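How to Revive a Dried-Out Highlighter (and When Not to Bother)

Posted 08/07/2025

Search for this and you will find pages telling you to microwave the thing, boil it, or leave it in the freezer overnight. I tried most of that on a drawer of old markers and wouldn't repeat any of it. Two methods did something useful. Neither makes a marker new.

You need a saucer, tap water, a paper towel and a sheet of scrap paper. The Hoseck "ink rescue" drops I bought did no better than the tap.

First, test it properly. Draw a line 7 inches long on plain paper. If the color starts strong and fades, the tip is dry but there is ink left. If it is faint from the start, you are probably out of ink, whatever the barrel looks like.

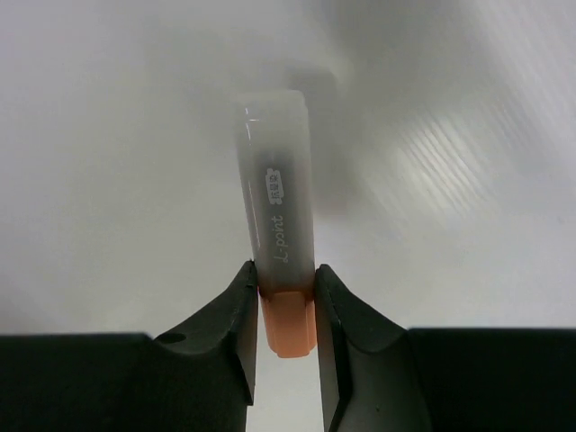
A cloudy barrel shows you the core inside. I wouldn't read an ink level from it.

Method one: cap it firmly and store it tip down overnight. It costs nothing, so do this before anything wet.

Method two, for water-based ink only: touch the tip to a saucer of water for two seconds. Blot once, cap it, and wait 11 minutes before you scribble. Don't soak it. A soaked tip writes beautifully for half a page, then gives you pale streaks that wrinkle thin paper.

Some people pull out the tip with tweezers and flip it. This works on a few pens. I tore the felt on both of my Marchal ones, so try it last.

If the line is still patchy after two rounds, throw the marker out. A third round has never helped mine.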